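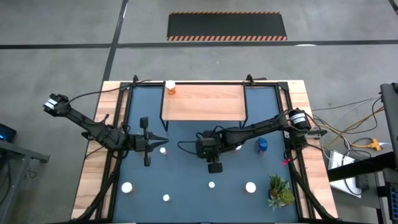
Fig. 1. Orange bottle, white cap, on a raised shelf.

HLTH 682 – Notes, session 20
Taking medicines as directed (adherence)
S. Caldeira

Reading for today was the Proludis chapter, first half. Second half for next time.

Terms first. Adherence = how far what the patient takes matches what was agreed with the prescriber. Compliance = older word, still in a lot of papers, implies orders. Use adherence in your write-ups. Persistence = how long they keep going before stopping. Different thing, people mix these up on the midterm every year.

Two kinds of missing doses:
Unintentional – forgot, ran out, couldn't open the cap, misread the label.
Intentional – felt fine, side effects, cost, didn't beleive it was needed.
Reminders help the first kind. Do very little for the second. Ask which one before you suggest anything.

Measuring it
Self report: cheap, quick, runs high. Wording matters, "how many did you miss this week" gets better answers than "do you take them all".
Pill count: easy to fool, people dump before a visit.
Refill records: good for large groups, only tells you it was picked up.
Blood or urine levels: recent doses only, and white coat effect (they take it right before the appointment).
No single one is enough, use 2 if you can.

Proportion of days covered – days with supply on hand divided by days in the period. Early refills get shifted forward, dont count the same day twice. We'll do one on the board.

Case: Momthorpe clinic. Older patient, several daily meds, different times, lives alone. Labels in small print. Daughter fills the organizer when she visits. Where can this go wrong? Think about dose changes between visits – who tells the daughter?

Teach-back: patient explains the plan in their own words. You're checking your explanation, so say that. Ung handout has sample phrases, on the course page.

Storage – cool, dry, up high if kids visit. Bathroom cabinet is a bad spot, steam. Child resistant does not mean child proof.

Short paper due in September, drop box outside room 3212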